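The toy kitchen came with 102 pieces, and by Saturday I owned 577, because Bezawit Kahsay was clearing out her hall closet and I have never said no to a free bag. Most of it is vegetables. The good stuff is cake.

I put the green tablecloth on and started with dessert, four slices in the wicker basket, chocolate last.
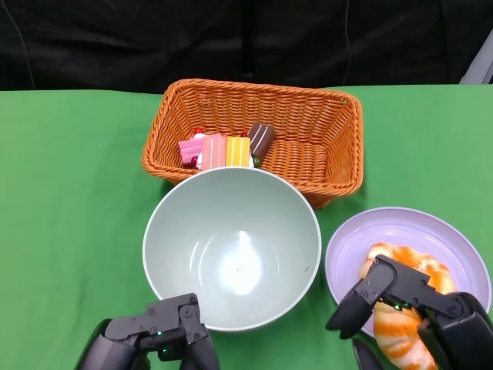 My rule was one basket per food group. It held for six minutes. Bread has no group, apparently, and neither does a fried egg, so they went in with the grapes.

Plates are worse. They don't stack with the bowls and they slide off everything else.
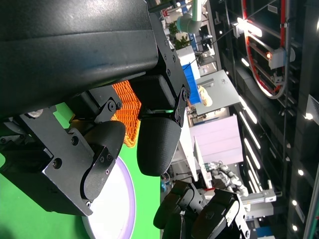
Bezawit called at dinnertime to say she'd found another bag. I told her I'd come by for it after work.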